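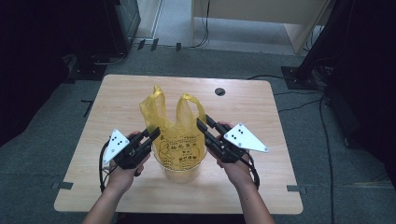
**«Un planificador que solo funciona con la mesa en su sitio no es un planificador»**

*2018-08-15*

Kiprono Mohamedi lleva desde enero escribiendo el módulo de planificación bimanual de Drurketti y todavía no ha conseguido que le guste. Lo dice antes de sentarse, mientras busca un enchufe para el portátil. En Clastard, la empresa que paga el proyecto, hablan de una biblioteca capaz de aprender tareas domésticas a partir de demostraciones humanas. Él prefiere hablar de trayectorias registradas con un filtro encima.

«Tenemos a una persona con una pinza en cada mano, una placa de puntos en cada pinza y un vaso con una bolsa de plástico dentro. De ahí sacamos dos trayectorias bastante limpias. Lo que no sacamos es por qué la mano derecha espera a la izquierda», explica. «Y eso es justo lo que se vende en el folleto».

Le pregunto si la bolsa es tan difícil como dicen. Resopla. El vaso se modela en una tarde, responde; la bolsa, con sus asas levantadas, cambia de forma en cuanto se la toca, y el estimador de Drurketti la trata como un sólido rígido con ruido. «Funciona mientras el asa esté donde el modelo cree que está. Si se dobla hacia dentro, el planificador sigue tan tranquilo y cierra los dedos en el aire. Encima devuelve código de éxito, porque la pinza se ha cerrado».

Jayson Saludo, que mantiene las herramientas de registro desde la oficina de Altthorpe, es menos duro, aunque no mucho. Defiende el formato de datos y la sincronización, que le costó 3 reescrituras. «Antes cada mano tenía su reloj. Había episodios en los que una asa se soltaba antes de agarrarla», recuerda. Ahora el desfase se corrige al importar, y los episodios dudosos se apartan en una cola que alguien tiene que mirar. En la última tanda quedaron apartados 48.

¿Y quién los mira? «Yo», dice Saludo. «Cuando puedo».

Ninguno de los dos cree en la cifra de acierto que circula por Clastard. Mohamedi pide que se publique con la mesa desplazada y otra bolsa, una sin dibujos ni letras impresas, para saber cuánto depende la percepción del estampado. La prueba está pendiente. La han aplazado 2 veces, siempre por una demostración para clientes.

Queda Barasa, el simulador que debía resolverlo todo. Mohamedi lo usa para detectar colisiones entre las dos pinzas y para nada más. «Su plástico se comporta como cartulina. Si entreno ahí, aprendo a meter cartulina en un vaso».

Al despedirnos le pregunto qué cambiaría primero. El código de éxito, contesta; tiene el parche escrito y espera a que alguien de Clastard lo revise.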